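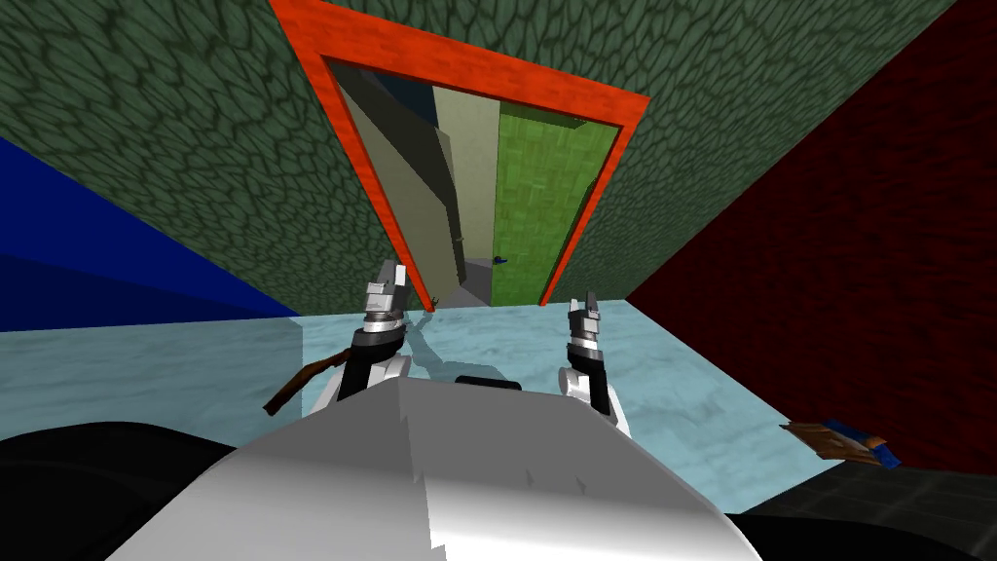

Feb 26, 2022

The simulator side of Grokarden is finally in a state where I can leave it running overnight. Notes follow, mostly for myself.

The robot is a two-arm model on a mobile base, white shell, parallel-jaw grippers. Each arm has seven joints in the model file. The real build in the garage has six, and the seventh is locked in software until I machine the second elbow bracket. This caused most of the trouble in the last round: the planner kept finding solutions that the hardware cannot reach. The lock now lives in the model and the planner reads it from there.

The head view looks steeply down over the body, with both grippers in sight. At that angle the far wall is heavily foreshortened, and my doorway detector was tuned on a level view. An orange-red frame against a dark green scaly wall ought to be an easy target. It was not, until I corrected for pitch before fitting the posts.

Textures and wall colors are drawn at random for each room. I generated 419 rooms for the first pass and threw out the ones where the door opened into a wall. The floor in the current test room is a pale, cloudy blue, and the arm shadows on it are soft. With hard shadows the floor segmentation split in two – softer lights fixed that without any change to the code.

Contact is still poor. Thin objects like the brown stick by the left arm sink into the floor if the time step is too long. Babita Gautam suggested padding the collision shape and leaving the visible mesh alone, and I have that on a branch called Zimia. Merge after the gripper friction values are remeasured.

Open items:

Second elbow bracket. Aluminum stock is on the shelf, drawing is not finished.

Base width check before driving through any doorway. The planner currently treats the arms as if they were folded.

Log files. One night produced 693 of them, and they need a rotation rule.

Garage floor is booked for the real base in April.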